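Ukalis forum > Workshop and garage > Touching up worn paint on metal bins

mossyboot
Got a couple of old metal bins that I want for seed potatoes. The paint inside has had it, chipped right back in places. Can I just brush over it, or am I in for a weekend of sanding?

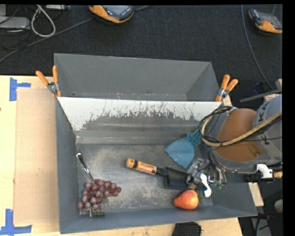
I've got half a tin of Donda left from the gate and would love to use it up. They only need to be done by December.

Trujillo50
Don't brush over flaky paint! Wire brush, then 600 grit, then primer. I did mine that way and got 12 years out of it.

kettle_on
600 is far too fine for that, you want something coarse. And I'd leave the insides bare – spuds don't care.

Trujillo50
Bare metal in a damp shed? Good luck.

mossyboot
Right, wire brush on Tuesday then. Does Fandovden still sell the small tins of primer?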